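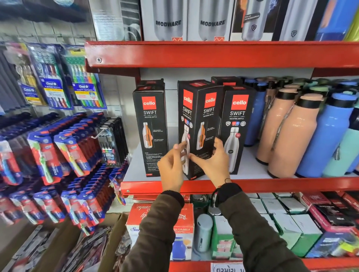

Vallirura Stores – Household and Gift Section

Bottle shelves move next to the toothbrushes

Customers who come to our Vallirura shop for a water bottle will find them in a new place from this week. The bottles have left the back wall and now stand on the red metal shelves beside the toothbrush display, in the same aisle as soap and hair oil. The change was finished on Wednesday before the shop opened.

The household section asked for this move already in June. The old place was behind the pressure cookers, and many people went out without seeing that we keep bottles at all. Parents asked for them at the cash desk, and one of us had to walk with them to the back. In the weeks before school begins this happened many times in a day.

On the new shelves the boxed bottles are kept together. The Cello Swift Vacusteel bottles are in their black boxes on the middle shelf, and the Modware boxes are on the shelf above. Bottles without a box stand to the right of the Cello ones, in blue, peach, mint green and other colours. Every box should face the front, so that the name and the picture of the bottle can be read from the aisle. We kindly ask customers who take out a box to look at it to put it back in the same row, but please do not worry if you cannot find the exact place. The evening staff puts the shelf in order again before closing.

Wagner Rocha, who is responsible for the section, made the plan for the shelves together with the stockroom. He wanted to have the bottles at a height where older customers do not need to bend. "The boxes are easy to mix up," he says. "Two sizes can look almost the same from the front, and then the customer pays for one and wanted the other." For this reason the price labels will also show the size in large numbers. The labels for 600 ml and 1000 ml are printed already, and the others will follow when the printer in the office is repaired.

The toothbrushes stay where they were, on the pegboard at the left. Only the lunch boxes had to give their place. They are now at the end of the aisle near the Clundness entrance, together with the school bags.

If you would like to see a steel bottle outside its box before you buy it, please ask a member of staff – we will open one for you at the counter. Please do not open the boxes at the shelf. Bottles can be exchanged within 3 days with the bill, if they were not used. Questions about stock can be made by telephone to the shop, extension 3860, until seven in the evening.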